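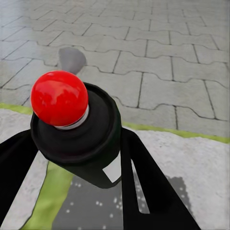 Burnley, May

The Nadari Care Families Group is looking for people to take part in a listening project, and if you have ever had a mum, dad, partner, aunt or old friend living in a care home in or near Burnley, we would dearly love to hear from you.

We began as a few relatives who kept bumping into each other at visiting time and wanted to know more about how homes record falls, infections and deaths, and how (and when!) families are told. We have now asked the homes in our area for their figures - 24 have replied so far, out of 31 - and the numbers are useful, but they leave out an awful lot that families remember very clearly.

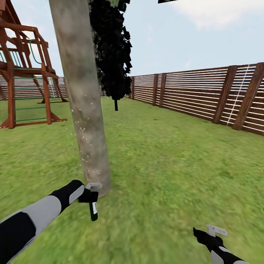

## Who we would like to talk to

- Relatives and close friends of anyone who has lived in a care home in the past 3 years
- Care staff, past or present, including cooks, cleaners and night workers
- Residents themselves, with a companion if they would like one

You don't need any papers, and you don't need to have a complaint. Good experiences are every bit as welcome.

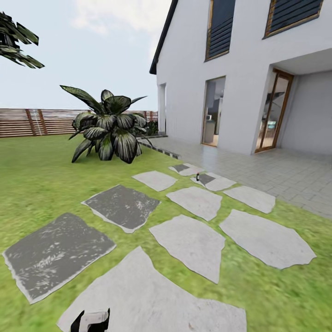 Each conversation lasts an hour or so and can be at your home, by telephone or in our room at Brotard House, whichever you find easiest. We will write up what you tell us, send it to you to correct, and change your name unless you ask us not to. Please do tell us if walking is difficult, as irregular stepping stones laid across grass, like these, are hard going with a frame or a stick, and we would much sooner come to you. Travel costs are paid, and there is always tea.

## How to join in

Ring Khoa Hoàng on extension 455 at Brotard House, any time after 10 in the morning, or leave a note at the front desk marked "Listening project". Mrs Đỗ can arrange conversations in Vietnamese - just mention it when you get in touch.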